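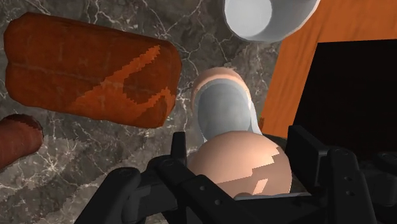
Lenka Šindelář thinks the whole business of kitchen renovation is a tax on people who own magazines, and she has paid it twice. Her second quote, from Hirstead, came to $2859 for the counter alone. The budget was 3000.

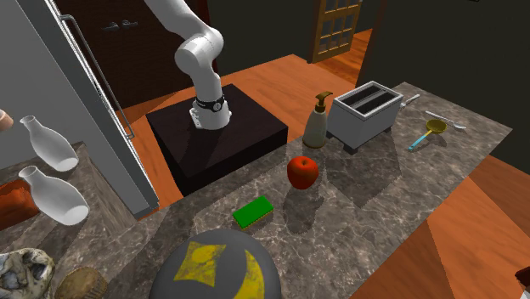
That left $141 for the sink, the faucet and the man who swears at both. Hirstead promised June and meant it in a spiritual sense. By the eighth week she was washing lettuce in the bathtub – and getting rather good at it.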